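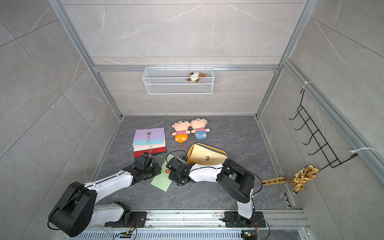 Chapter 4
Comparing Grippers on Thin and Flat Objects

After reading this chapter you should be able to plan a fair comparison between two grippers, choose objects that show the difference between them, and write down the result in such a way that another person can repeat it.

4.1 Why begin with paper

Most students, when they are given a new gripper, reach first for a block or a ball. These objects are kind to the gripper. A block has two parallel sides, it stands up from the table, and it keeps its shape when we squeeze it. Almost any pair of fingers will lift it, and so a block tells us very little about which pair of fingers we should buy.

An envelope is less kind. It lies flat, and its height above the surface may be smaller than the thickness of the fingertip. It bends when we push it. If it lies on top of another envelope, the gripper may take both, or it may take the upper one and drag the lower one along. All of these are failures we also meet in real work, for example in mail rooms, in pharmacies and in the packing of printed goods.

In this chapter we follow a comparison made by Qusai Hattar and Darmawan Lau in the teaching laboratory at Cliltside. They had two candidate fingertips for the same two-finger gripper. The first, called Cendau, is narrow and stiff. The second, called Negri, is wider and has a soft pad on the inner face. The question was simple to ask: which of the two should be used for sorting envelopes by color, with two arms working in one cell?

4.2 One arm or two

Before we compare fingertips we must decide what each arm is allowed to do. With a single arm, a flat envelope must be picked up from its edge, or pushed to a place where the edge is free. With two arms there is one more possibility. One arm can rest on an object and keep it from sliding, while the other does the lifting.

This second possibility makes the task easier, but it makes the comparison harder. Suppose the right arm lifts an envelope cleanly. Is the fingertip good, or did the left arm help? For this reason Hattar and Lau ran the trials in 2 groups. In the first group the left arm was parked. In the second group it was free to touch the stack.
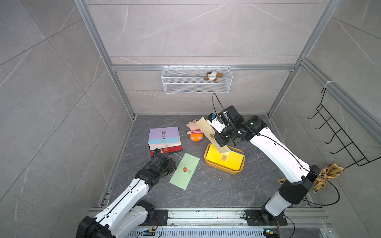 The receiving place matters too, and it is often forgotten. To release an envelope into a tray is a different test from releasing it on the open floor. The walls of a tray limit the angle at which the fingers can come down, and an envelope that is held by one end may arrive tilted. A wide fingertip, which was an advantage during the lift, can now be a problem. We therefore score the lift and the release separately, and we never add them into one number.

4.3 Keeping the cell the same

A comparison is fair only when one thing changes at a time. In a small cell this is more difficult than it sounds. The following points were fixed in writing before the first trial:

The order of the envelopes in the stack, from top to bottom.
The angle of the stack, checked against a paper template.
The closing speed and the closing force of the gripper.
The position of every object that is not part of the task.

The last point surprises many readers. A plush toy on the floor is never picked up in this task, so why should its position be recorded? The answer is that the arms must pass it. When the toy is moved, the operator or the controller may choose another path, and the fingertip arrives at the envelope from a new direction. The controller used here, Gakitow, plans a new path for each trial, and Lau found that even a small change in the layout gave a different wrist angle.

4.4 How many trials

Hattar first proposed 11 trials for each fingertip. This is enough to find a large difference - for instance, if one fingertip almost never succeeds - but it is too few to separate two designs that are both fairly good. The final plan had 500 trials, divided equally between Cendau and Negri, and within each fingertip divided equally between the one-arm and the two-arm group. The fingertips were exchanged at the end of every session, so that slow changes such as wear of the paper would affect both designs in the same way.

4.5 What counts as a success

Write the definition of success before you look at any result. In this study a lift was a success when exactly one envelope left the stack and the envelope below it stayed inside the outline of the template. A release was a success when the whole envelope came to rest inside the tray. A crease did not count as a failure, but it was noted in its own column.

You may disagree with the rule about creases. If your envelopes are to be sold, a crease is surely a failure. The definition belongs to the application, and in Section 4.6 we shall see how the ranking of the two fingertips changes when the rule is made stricter.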